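The Zellano Handling Project is a student project in robotics at Tellmont College. It began as an evening club and is now open to students in their second year, who work in teams of four over 3 terms. The project is best known for the Melis gripper, a two-fingered tool held in the hand, which students use to record how everyday objects are picked up and put down.

Teams work at ordinary desks and shelves as well as in the workshop. Each team is expected to hand in 500 recordings by the end of the spring term, of which 50 are set aside for testing.

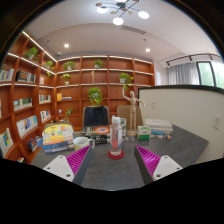
A hand-held gripper with magenta ribbed pads at a desk with a bottle, a mug and books.

The recordings are used to train a small arm named Tulley, which the teams share. Marks are given for the written report and for a demonstration held in June. Finger pads are made by the students themselves – earlier versions were flat, and the ribbed pattern was adopted after objects slipped during lifting.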